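Recording a two-handed folding set with hand-held grippers

Thursday, by the Dretameck field notes desk

This page covers recording one garment from first grasp to finished fold, using a pair of hand-held grippers and a head camera. It assumes the Jimament recorder is installed and both grippers are already paired. If they are not, do the pairing first and come back.

The task used throughout is a blue garment on a bed. The same steps work for towels and pillowcases.
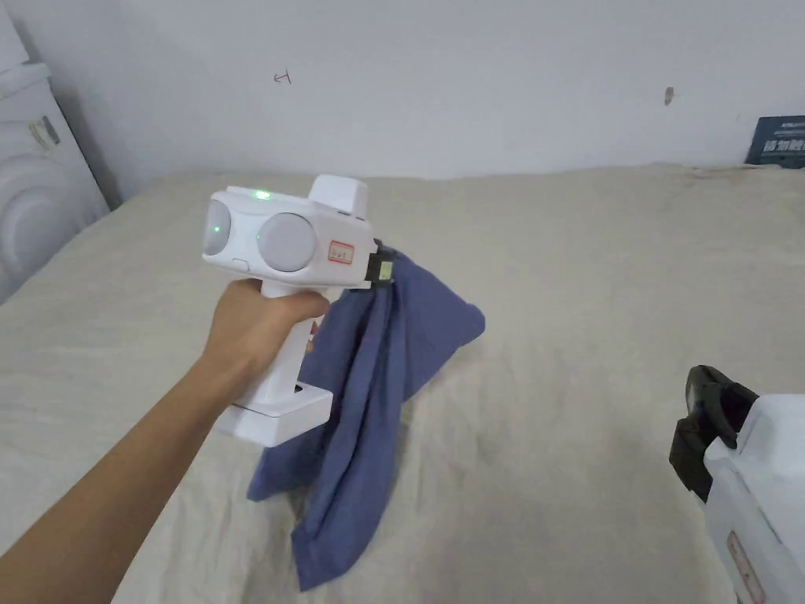
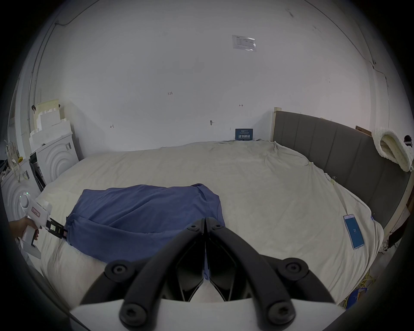
Head view first, then gripper view. The next two are in the same order.
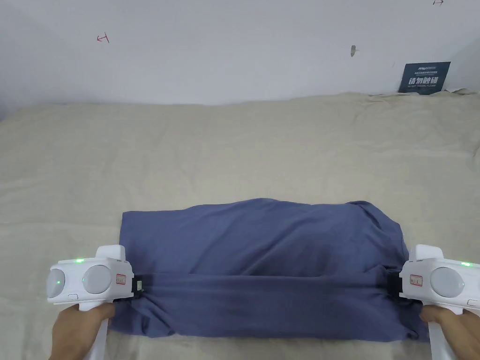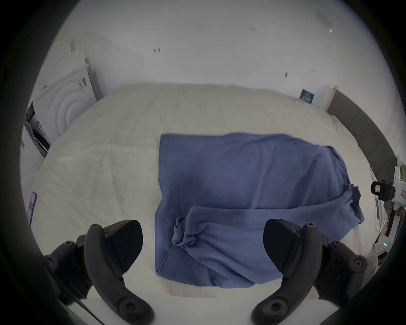 Fortin wrote in after trying an earlier version of these steps: "My first batch was useless for training. I was folding the way I fold at home, with a quick flick and a smooth-down with the side of my hand. The grippers can't do that, so half of each fold was missing from the data. Put that at the top." It is now step 1.

1. Use the jaws for everything. Do not smooth, tuck or straighten cloth with your fingers, wrist or forearm during a recording. If a corner needs moving, move it with a jaw. An episode with a hand correction in it should be thrown out.

2. Choose one fold and write it down. For a long-sleeved top we use sleeves in, bottom up, then in half. The order matters more than the style. A model trained on three different orders will stall between them.

3. Set the start state. Pick the garment up by any point, let it hang, and drop it on the sheet. Don't arrange it. Neat starting positions are the most common problem in the sets people send us, and a model trained on them does badly with a real pile of laundry.

4. Start the recorder and hold both grippers still for 2 seconds before you reach for the cloth. Zadley uses the still part to line up the streams. Without it you will be trimming by hand.

5. Grasp at the edge of the cloth. Close the jaw completely before lifting. A half-closed jaw looks the same as a closed one in the head view, and the labels will come out wrong.

6. Move at about half your normal speed. Pause for a moment when a jaw opens or closes. Keep your head pointed at the part of the cloth you are working on and avoid looking around the room.

7. When you pull an edge straight, pull with both grippers at the same height. Stop when the cloth is flat. Pulling past that point drags the whole garment across the bed, and the next grasp ends up out of reach.

8. If you drop the cloth, keep recording. Pick it up again with the jaw and carry on. Recoveries are useful and you want a few of them in every set. Do not drop it on purpose, though, as staged drops all tend to look alike.

9. Finish with both jaws open and clear of the fabric, then stop the recorder.

How many to record

Plan on 100 episodes per garment type. In our last set we kept 86 of them. Most of the rejects were late starts, where the first grasp happened before the still period was over. The others had a sleeve caught in the wrong jaw.

Take a break at 55 or sooner if your grip gets tired. Tired operators begin to shorten the lift, and the change shows up in the data before they notice it themselves.

Checking the set

Play back the first five episodes before recording any more. Look at the gripper views as well as the head view. The point of contact between jaw and cloth should be visible at each grasp. If your sleeve or the other gripper keeps blocking it, change how you stand and start the set over.

Then open the jaw-width plot. Each grasp should appear as a clean drop followed by a flat section. A sloping section means the jaw was slipping or you were easing off the trigger. Mark those episodes for review and leave them out of the first training run.

Name the folder with the garment, the fold order and the operator number, and upload it with the written fold from step 2 in the same folder.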